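Home | Visit | Open Day | FAQ | Contact

Astent Open Day: Frequently Asked Questions

When is it?
Wednesday, May 8, 2024, from 10 a.m. to 4 p.m. The next one is planned for October.

Do I need a ticket?
Yes. Tickets are free, but we stop at 400. Book through the Visit page and bring the confirmation on your phone or on paper.

Where do I park?
Use the Zokonari lot across the street. It has 93 spaces and fills up by late morning. Bus riders should get off at Trendetti Square.

What will I see?
The two-arm table runs every half hour in the Gulyás Room. The arms work with ordinary kitchen things, such as mugs and a cloth. Each run lasts ten minutes, and staff take questions afterward.

Are the arms moving by themselves?
In the morning a staff member controls them. In the afternoon they run on their own. A sign at the door says which one is on.

Do they ever drop anything?
Yes. If a mug falls, we stop, clear the table and start over.

Can I touch the arms?
No. Please stay behind the rope, even between runs.

Can children come?
Children of all ages are welcome. Anyone under 12 must be with an adult.

Is the building accessible?
There is a ramp at the side entrance and an elevator to the second floor. Strollers can be left at the front desk.

Can I take photos?
Yes, without flash.

Is there food?
Coffee and sandwiches are sold in the lobby. No food or drinks in the Gulyás Room.

Comments (3)

mapleside_dad: Is the morning or afternoon better for a seven-year-old?

Astent Visits: Mornings are quieter. Try the 10:30 run.

rkt354: Went last October. Get there early if you want to stand in front.

Contact: Visits Desk, Astent | © 2024 Astent | Back to top
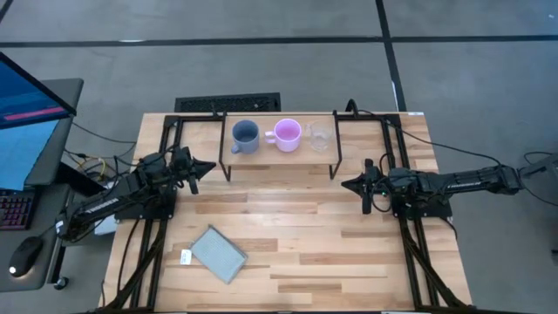
The two-arm table with three mugs on the shelf.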